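Flunside House: Guest Room Turnover Checklist
Room 206, Wednesday, second visit of the day
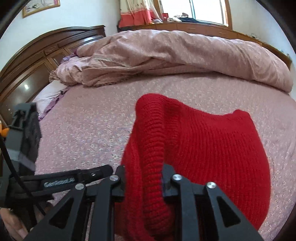

Room 206, bed before stripping. Red knit sweater on the fitted sheet, comforter at the far side.

Checked by: Myfanwy Sayce
Sheet 3, bedroom only. The bathroom is on its own sheet.

BED AND BEDDING

Clothing or personal items left on bed: YES
Comment: One red sweater, fine rib. Fold, bag and tag with the room number before any linen is moved. Small knitwear gets rolled up in sheets and goes down the chute, and we had one come back from the laundry child size in September.

Comforter shaken out and checked: NOT YET
Comment: Bunched in a long roll. Open it fully on both sides and feel along the seams for pins, glasses and chargers.

Fitted sheet: CHANGE
Comment: Mauve with the small white flowers. Replace with the same pattern if the Parry closet has it, otherwise plain white. Check the corner elastic on the new one before it goes on.

Loose fabric near headboard: CHECK
Comment: Lilac bundle under the left end of the comforter and a strip of purple patterned cloth by the pillow. Could be ours, could be the guest's. Look for our laundry mark. No mark, bag it with the sweater.

Pillow: OK TO STAY
Comment: New case only.

Mattress edge and seams inspected: TO DO AFTER STRIPPING
Comment: Use the flashlight. Lift each corner, including the wall side.

TRIP AND FIRE

Bedding clear of floor and heater: YES
Comment: Keep 30 inches from the Adeck heater at all times. The comforter slid off toward it last month.

Bedside lamp cord and plug: PASS
Comment: Cord a bit stiff near the plug. Look again next visit.

Smoke alarm test: PASS
Comment: Loud enough from the hall with the door shut.

Window latch: FAIL
Comment: Left latch does not catch. Reported to Drudar, waiting on the part. Window stays closed until then and the card goes on the sill.

LOST PROPERTY

Entered in book: NO
Comment: To be entered when bagged. Write "sweater, red, knit" and the room. Do not guess at size or brand. Keep on the shelf behind the desk, not in the linen closet.

Room released to front desk: NO
Hold until the bed lines are signed. M.S.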